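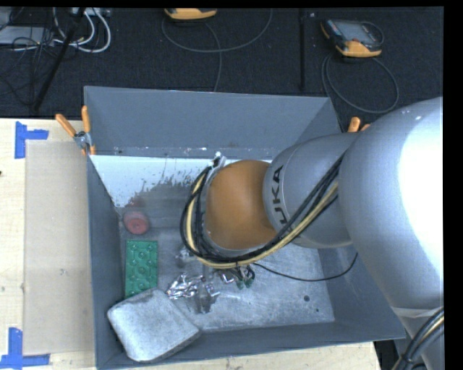
The big gray bin at the Stevmont workshop, its floor scuffed pale from use.

I love a bin with a history, and few have more scratches than the gray ones at Cullinane Hall. The April swap there filled six of them, and by noon 987 items had found new homes!

What makes them so good is how plain they are: tall flat sides, a wide floor, nothing to snag a sleeve on. You can drop in foil, tins, odd spoons (my weakness) and still spot the one thing you want. Folter Street regulars swear by a pale wooden table underneath, and after one morning of sorting I'm completely sold.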